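Workshop notebook, Wednesday, August

Litport flat, sitting room. Second visit.

Got in at 7 in the evening, later than planned. The lift was out and the polish kit went up by the stairs in two goes. Client wants the black table looked at before the sofa, so the table comes first in these notes even though the sofa will be the bigger job.

Job no. 313. Table is black lacquer, rectangular, curved legs, with a shelf underneath. Gold trim along the apron. Complaint is "cloudy top, won't come clean". I asked what had been used on it and was told a spray polish, most days, for years. That will be silicone build-up and hand grease over the lacquer, and I don't think the lacquer itself has gone. Raking light with the torch showed smears all running the same way, left to right, and no crazing that I could find. Two ring marks near the back edge, both shallow.

Tested on the underside of the top first, then a patch at the back left corner. Order was:

Dry microfibre, nothing.
Damp cloth, distilled water, a little came off, greyish.
Water with a drop of the neutral soap, more came off, dried straight away.
White spirit on a swab, one pass. This shifted the waxy layer. No colour on the swab, so the black is safe.

Left the patch 20 minutes and went back to it. No bloom. Carried on over the whole top in strips, soap first, then white spirit, then dry. Ran out of swabs two thirds of the way along and finished with folded cotton. Must put another pack in the bag, and check the Hayes order, as I'm fairly sure we paid for 100 and the box in the van is nowhere near that.

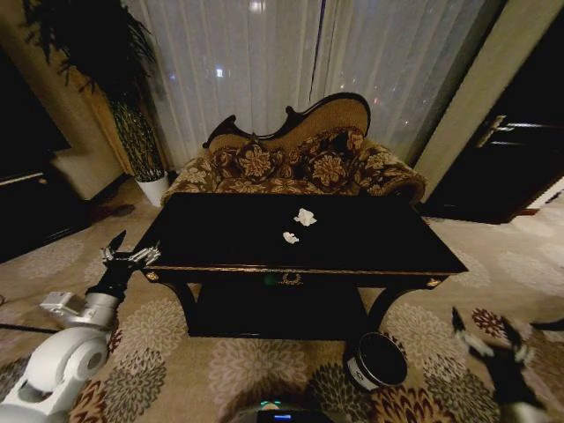

Table with tissues on top, curtains drawn. Sofa behind.

Reflection on the top is the thing to judge by on black. With the big light off and only the dim one on, any smear shows up as a dull streak across it. I found two I had missed under the bright light and went over them again. Worth doing every time with this sort of finish, and worth telling whoever does the Cesitstead sideboard next month.

Gold parts: corner mounts and the crest in the middle of the apron. Did not use anything on these except a soft dry brush. I don't know yet if they are gilt or a gold lacquer over brass and I'm not going to find out with a solvent. Same for the thin gold line, which I kept well clear of with the white spirit by stopping a finger's width short of the edge and doing the last bit with barely damp cotton.

No wax tonight. I want the top to sit bare for a few days and see whether it stays clear. If it does, one thin coat of the Nomon microcrystalline, buffed off by hand. Client to use a dry cloth only in the meantime and to put the spray away.

Sofa. Looked at it for ten minutes, no work done. Brown and gold floral brocade, carved dark frame with the scroll back going up higher on one side. The cushions are in the same sort of pattern. Pressed along the seat and the front rail and nothing moved. The client says it creaks when you sit at the low end, so next time turn it over and look at the joints and the webbing. It will need two of us. Move the plant first. The white pot is heavier than it looks and there isn't much room to get round it.

Haven't priced the sofa. The table was quoted at 800 with one return visit included, and that still looks right.

To bring next time:
swabs
wax, lint-free cloths
second torch, this one is going yellow
blankets for the floor
magnet, for the mounts

Invoice ref for the table is 3169. Left at 9.40, still no lift.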